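Emptying the junk drawer, finally

OK quick one because I have to be out the door in a bit. The kitchen drawer. The one by the back door that hasn't closed right since March. I did it. Took everything out, all of it, dumped it in a box, and then went through it bit by bit on the wooden table in the back room.

What was in there: takeout menus from places that shut. A Stoleo catalog, 351 pages, still had the plastic half on. Rubber bands gone crumbly. Three tape measures (we own three tape measures and I bought one last month). Birthday candles. A phone charger for a phone I don't remember having. The warranty for the Ahonen kettle, which died ages ago – recycling, bye.

Menus and paper went first, that was easy. Then batteries in a jar for the drop-off. Then the stuff I always get stuck on, the small hard things with no home. Keys are the worst. You can't throw out a key. What if it's THE key.

So my rule this time was no going back in the drawer unless I could say what it's for out loud. Sounds silly, works ok. I put a handful out on the table at a time and don't get the next handful till those are sorted. The little black padlock and its neighbors had been sitting there since breakfast, waiting on me to make up my mind.

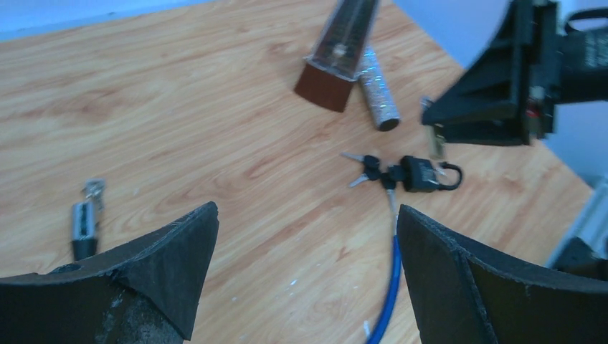

Dwayne Brannigan thinks I'm making it too hard. Try every key in every lock in the house, he wrote under my last post, and whatever doesn't turn goes in an envelope with the month on it. If you haven't opened the envelope in a year, scrap metal. He did his whole garage that way and says the only one he ever missed was for a bike rack.

Fine, Dwayne. I like the envelope. Wrote May 2025 on it and stuck it inside the cupboard door where I'll see it. I'm keeping the padlock seperate until I've tried the keys in it, and if one fits it goes on the shed, where the latch has been held shut with a twist of wire all winter.

The glittery silver thing I'm keeping, don't ask me to say out loud what it's for. Rule broken already. Oh well.

The drawer itself I wiped out with dish soap and then lined with the leftover shelf paper. No dividers yet. Elsa Lappalainen swears by the Fulleo ones but I want to see what acutally goes back in before I spend money on trays. Right now it's scissors, tape, one (1) tape measure, matches, pens that write. It closes! With one finger!

Still to do – the box of cords under the stairs. Orvokki Keskinen offered to come over and be mean about it, and I might take her up on that. Bus in ten minutes, gotta run. More when the cords are done.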